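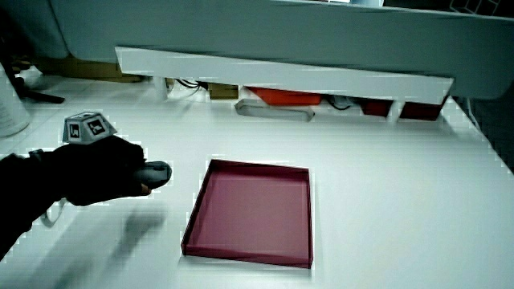

An empty maroon tray on a white table at the Ambaye packing room.

Gift box season is back at Ambaye, and they've gone maroon!

2020-11-10 – I stopped by the packing room this morning to find out what this year's holiday boxes look like (okay, I was also hoping for a snack), and the first thing anyone wanted to talk about was color. Last year's boxes were plain brown. This time the trays are a deep wine red along the sides with a softer, pinkish mauve on the inside, and I have to say I like them a lot.

Iolo Morris runs the packing side and picked the color back in April, after going through 12 samples on his kitchen counter. "My wife wanted green," he told me. "She's still a little mad about it."

The tray is square with low sides, so everything you get sits in one layer and you see it all when the lid comes off. There are five small items in each box this year, all from shops in town, including the pear butter that sold out so fast last time (I missed it, and I'm still sore). Boxes are $47 each, and Ambaye is making 399 of them.

Demetrius Lindqvist, who handles the orders, says people can reserve by phone or at the front counter, and pickup is at the side door on Tullum Street. Bring your order slip! Local delivery is extra, and he's still working out how far the van will go.

I put my name down for two. One is for my sister, and the other one is staying at my house.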